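Secção 4. Dia aberto: montar e conduzir a demonstração da pinça de mão

Antes de começar ler a secção 3 (carga e calibração). Esta parte é só para quem recebe visitas. Grupos de terça entram às 14h, a bancada tem de estar pronta meia hora antes.

4.1 Preparação

1. Ligar a pinça Vorketti. Esperar o segundo bip, não o primeiro.
2. Abrir o Kolasell no portátil, perfil "visita". Se aparecer "oficina", sair e entrar outra vez.
3. Verificar as almofadas dos dedos. Rasgadas ou descoladas: trocar o par, nunca uma só.
4. Abrir e fechar em vazio cinco vezes. Ruído seco = parafuso de articulação com folga, ver 3.6.
5. Cabos para trás, longe da zona onde se pousa a peça.

NOTA: superfície mole (cama, sofá, almofada) é permitida e até preferivel. As visitas percebem melhor a dificuldade do que numa mesa.

4.2 Agarrar a lata

6. Aproximar de cima, dedos abertos.
7. Centrar a lata entre as almofadas. Fechar até as duas encostarem à parede.
8. Levantar devagar. Boca para cima, ligeira inclinação é aceitável. 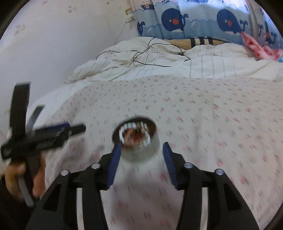
Khairul Rondonuwu

As duas almofadas azuis têm de apertar os lados da lata, uma contra a outra. Só uma a tocar: abrir, recentrar, repetir.

CUIDADO: não passar com a lata por cima das pessoas. Visitas do lado de fora da fita, crianças incluídas.

CUIDADO: força máxima no perfil "visita" é 157. Não mexer. Com 427 (perfil oficina) a lata Greco fina amolga e já não volta ao sítio.

9. Manter no ar o tempo de uma explicação curta. Não fazer perguntas ao grupo com a peça suspensa, quem opera distrai-se.
10. Pousar, abrir, recuar na vertical.

4.3 Peça aberta com conteúdo solto

Usar a lata de bijutaria do kit Jallano. Sem tampa. Serve para mostrar que agarrar é fácil e não entornar é outra conversa.

11. Pousar a lata de pé, base toda assente. Em tecido, alisar primeiro as pregas grandes.
12. Confirmar que nenhum fio passa por cima do rebordo.
13. Trazer os dedos abertos até à frente da lata e parar. Deixar o grupo ver a posição.

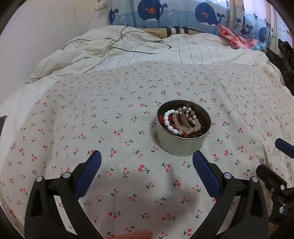 Foto: Akihiko Tsuji / Vorketti

Contas brancas e cor de pêssego lá dentro, boas para isto: notam-se logo se saltarem para o lençol. Referência de distância para o passo 13, dedos afastados e a lata de pé.

14. Só então avançar e fechar. Velocidade baixa.
15. Se uma pulseira ficar presa no dedo: PARAR, abrir, soltar à mão. Não sacudir.

NOTA: visitante que queira experimentar, sim, mas com o operador ao lado e mão no botão de pausa. Uma pessoa de cada vez.

4.4 Fim da visita

16. Gravar a sessão no Kolasell antes de desligar. Mais de 122 ficheiros na pasta: arquivar, senão o progama bloqueia ao abrir.
17. Limpar almofadas com pano húmido. Sem álcool.
18. Contar as pulseiras do kit. Faltou alguma em fevereiro e foi uma tarde a desmontar.
19. Pinça na mala, dedos fechados, bateria fora.

Erro E2 no visor: ver secção 7.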